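Valtametti Trail

The Valtametti Trail is a long-distance walking route that runs for 443 kilometers between the harbor town of Kendstead and the lakeside village of Hirvonen. It is divided into 30 stages, most of which can be walked in a single day, and it is used mainly by independent travelers who carry their own equipment. The highest point on the route is the Valtametti ridge, at 1098 meters above sea level, from which the trail takes its name.

History

The route follows older paths for much of its length. Drovers used the eastern section to bring cattle to market at Kendstead, and the stone bridges they crossed are still in use. The western section was a postal road until the railroad reached Hirvonen, after which it fell out of regular use and became overgrown in places.

The idea of joining the two sections was put forward by Arvo Turunen, a schoolteacher from Hirvonen who had walked both as a young man. Turunen drew the first complete map of the route and spent several summers marking it with yellow paint. His original line crossed private forest at two points and was later moved to the north. A small museum in Hirvonen keeps his maps and notebooks, and is open to visitors on Saturday.

Route

Walkers traditionally start at Kendstead and travel west. The first stages follow the coast and are mostly level, with frequent villages and a choice of places to stay. Beyond the fifth stage the trail turns inland and climbs through mixed forest. Settlements become fewer, and two stages have no shop or public water supply.

The crossing of the ridge is the most demanding part of the trail. Snow often remains on the north side until late spring, and the regional parks service advises against crossing before May without suitable equipment. West of the ridge the path descends to a chain of lakes and follows their southern shores to Hirvonen.

Accommodation and meals

There are 5 staffed lodges on the trail, all of them on the inland stages. Each has shared sleeping rooms, a drying room and a dining room. Beds may be reserved in advance, and reservations are held until 6 p.m. Elsewhere, walkers stay in guesthouses or use the marked camping areas — wild camping is allowed only west of the ridge. 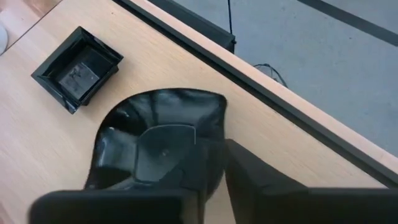 Black dishes on a light wood tabletop.

Evening meals at the lodges are served at a fixed time and usually consist of soup, bread and a hot main dish. Guests who arrive late are offered a cold plate. Supplies are brought in by road where possible, but the lodge nearest the ridge can be reached only on foot or by tracked vehicle, and its menu is shorter as a result.

Solo walkers

A large share of those who complete the trail do so alone. The lodges keep a paper register in which solo walkers may enter their next intended stop, and wardens compare entries by telephone each evening. Use of the register is voluntary. Mobile coverage is good along the coast, unreliable in the forest and absent on the north side of the ridge.

Access

Kendstead has regular train and ferry connections throughout the year. Hirvonen is served by a branch railroad line, with fewer trains from October to April. Buses meet the trail at three intermediate points, allowing shorter sections to be walked separately.

See also

Hirvonen branch line
Kendstead harbor
Long-distance trails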